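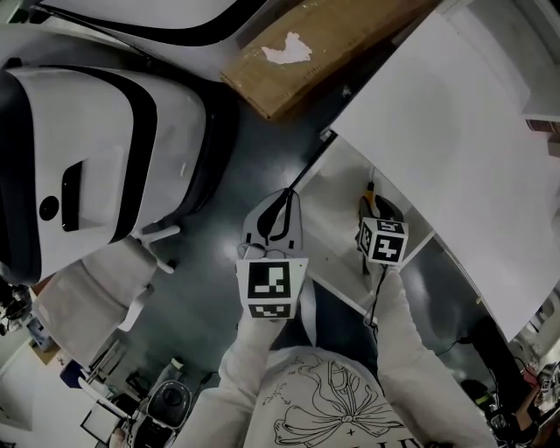 Program review (academic)

Program review is the regular check-up that a college or university department gives itself, usually with help from a couple of outsiders. It goes by other names too: periodic review, cyclical review, departmental self-evaluation. I sat through two of them as a faculty member at Irbridge and then ran the office that handled them for a while, so I'll lean on Irbridge a lot in this entry (other editors, please add your own campuses!).

How it differs from accreditation

People mix these up all the time, and I did too in my first year. Accreditation is done by an outside agency and looks at the whole institution, or at one professional school. Program review belongs to the campus. The provost's office sets the calendar, the department writes the report, and the results mostly stay in house. An accreditor will usually want to know that reviews are happening and that somebody reads them, so the two are connected, but a weak program review won't cost a college its accreditation by itself.

The cycle

Most places put each department on a rotation of several years. Small programs are sometimes bundled together, so at Irbridge the language programs all went through in one batch, which was a lot of fun for the people who shared an office manager and not much fun for the office manager. A typical year runs like this: the department gets its data packet in early fall, writes through the winter, hosts its visitors in April, and answers their report before everybody scatters for the summer.

The data packet

Enrollment, graduation rates, section sizes, faculty workload, money in and money out. The packet comes from institutional research and departments nearly always dispute some of it. Double majors are the classic fight. If a student majors in both history and economics, does each department get a whole student or half of one? Irbridge counted whole students for headcount and split them for cost, and I must have explained that in every kickoff meeting I ever ran. Cross-listed courses cause the same kind of trouble, and so do faculty who are paid by one unit and teach in another.

The self-study

This is the long document at the heart of it. Guidelines vary. Trinport College, where I served as an outside reviewer, asks for a short answer of no more than 600 words under each heading, plus an opening summary of 200 words that the dean is promised to have read. I like that format a lot and tried to bring it home with me, without success. Irbridge had no limit at all back then, and one chemistry self-study came in with so many appendices that we had to send it to the reviewers in two boxes.

The usual headings are curriculum, student learning, faculty, resources, and plans. Student learning is the one people leave to the end, and it shows. A department that has been saving samples of senior papers as it goes can write that section in an afternoon (I've seen it done!), while one that hasn't will be emailing retired colleagues in February.

Outside reviewers

Normally there are 2, sometimes with a third person from a different department on the same campus. The department suggests names and the dean picks. Each reviewer gets travel costs and a modest fee; $2000 was the figure at Trinport when I went, and it was less at home. The visit lasts a day and a half or so and includes meetings with faculty, staff, students and the dean. My advice to anybody setting up a schedule is to give the students a full hour and feed them. They say more than everybody else put together.

Teodoro Jaramillo, who chaired our mathematics department through its review, had the reviewers meet the part-time instructors first thing in the morning, before the tenured faculty had a chance to frame things. Other departments copied him after that.

What happens afterward

The department writes a response, the dean writes a memo, and the three documents get boiled down into an action plan. Some campuses track these in software. Irbridge used a package called Mahama, then moved to Fera, and a fair number of older plans didn't make the trip and now exist only on paper. A follow-up is due midway through the next cycle, typically a page or two.

Criticism

The big complaint is that nothing comes of it. Reviewers nearly always recommend new faculty lines and deans seldom have any to give. Faculty also worry, with some reason, that reviews get pulled out of the drawer when cuts are coming. Irbridge's handbook says a review can't be the only basis for closing a program, and wording of that kind is common elsewhere.

See also: Curriculum mapping; Faculty governance; Institutional research

Last edited 26 May 2023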